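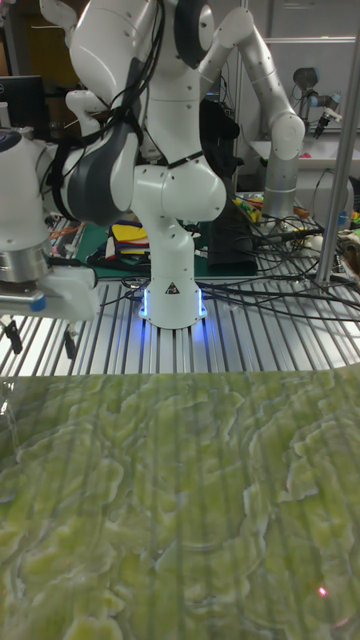
How to calculate a calendar spread in white sugar futures

Last updated 11 January 2023

A calendar spread is the price of one delivery month minus the price of a later one. Traders use it to judge whether nearby supply is tight or easy. The steps below use settlement prices from a data file, but the method is the same with live quotes.

What you need

Settlement prices for two delivery months of the same contract, the contract size, and a spreadsheet. The examples use Moltia, a spreadsheet add-in that pulls daily settlements. Any source will do if both prices come from the same session.

Step 1. Pick the two months

List the nearer month first. Do not mix a settlement for one month with a last trade for the other. The two can be hours apart, and the spread will be wrong by whatever the market moved in between.

Step 2. Subtract

Spread = near price - far price. A positive result means the near month is at a premium (backwardation). A negative result means it is at a discount (contango). Keep the sign in the cell. Some screens drop it and show color only.

Step 3. Convert to money

Multiply the spread by the contract size, then by the number of contracts. With a contract size of 50 metric tons and a spread of $49 per ton, one spread is worth $2,450. Check the size in the contract rules before you enter it.

Step 4. Compare with the cost of carry

Add storage, insurance and interest for the time between the two months. If the far month is above the near month by more than this total, holding physical sugar against a short futures position may pay. Use your own warehouse quote. The default rates in Moltia are placeholders.

Step 5. Build the history

Copy the formula down the column. A series of 200 sessions is enough for a first look. Mark the rows where the near month expires - the jump on those dates comes from the roll and should be left out of any average.

Common errors

Comparing raw and white sugar directly. Raws are quoted in cents per pound, so multiply by 22.0462 to get dollars per ton first.

Reading a spread with no volume behind it. Far months may trade only a few lots a day, and the settlement can be an estimate.

Leaving a position open into the notice or expiry period. Confirm the last trading day with your broker.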